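Noonan Users Help > Perception and grasping

Wrist camera segmentation loses white cup on white table, grasp pose lands too low

Posted by Siriporn Luangrath, Dec 20, 2018

I have a two-finger gripper with a small camera at the wrist, running the Noonan stack with the stock planner. The task is to pick up paper cups from a white table and stand them in a rack. Upright cups are fine. Cups lying on their side are a problem.

The segmenter returns a mask that covers the printed logo and the shaded lower side of the wall, then stops. The upper part of the cup goes to background. The centroid of that mask is off toward the bottom of the picture, so the planner puts the grasp too low and one finger comes in against the wall of the cup.

A view from the wrist on one of the bad approaches is below. The cup runs out of view on the right, so I don't have the mouth to fit to either.
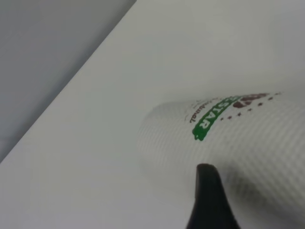 What I have tried

Raising the exposure made it worse. Lowering the mask threshold picks up more of the cup but also pieces of the table. I retrained the last layers on 162 labeled pictures of my own cups and got a small improvement on the upright ones, none on the others.

I would like to keep the hardware as it is. Is there a setting I am missing, or do I need a different method?

Barry Lambert

Use a dark mat. Problem solved.

Comment from Siriporn Luangrath: The table is shared with another cell and has to stay white.

Bláthnaid Brennan

You don't need the whole outline. You need the axis of the cup, its radius and one end, and you know the radius already if all your cups are the same model.

I had the same trouble with white tubs on the Brodar line and ended up doing it this way:

Take the first picture from higher up, before the final approach, so that both ends of the cup are in view. From your picture I'd say you are much too close by the time you ask for a mask. The stock planner takes its only look at the pregrasp pose. Change look_stage from "pregrasp" to "standoff" in the planner file.

Fit a tapered cylinder to what you do get. The wall of your cup has fine ribs and those are useful. Run an edge filter at a small scale inside the mask, and the ribs give you a direction even where the outline fades into the table. Don't smooth the image first. The default config applies a blur, and it will remove them.

Ignore the centroid. Compute the grasp point from the fitted axis, at the height of one radius above the table plane.

Don't rely on the print. It is the only strong color you have, so the network leans on it, but a cup can roll and show you a blank side. If most of your 162 pictures have the logo facing the camera, that could be why retraining did little. I used 2,000 rendered ones with random roll — they took an evening to generate — and kept the real ones for testing.

After that, failed picks on my side went from 13 in a batch to one or two.

Comment from Siriporn Luangrath: Moving the look to standoff fixed the centroid on most of them. I have not done the cylinder fit yet. Where is the blur set?

Comment from Bláthnaid Brennan: preprocess, first entry. Set the kernel to 0.

Clive Kettle

Adding to the answer above. If your gripper reports finger current, put a guard on the last 20 mm of the approach. Stop and back off when one finger sees load before you have commanded a close. It won't improve the pose, but paper cups dent easily and a dented cup is harder to fit on the second try. The Flemoren plugin has a guard like this built in. I haven't tested it with the newest planner.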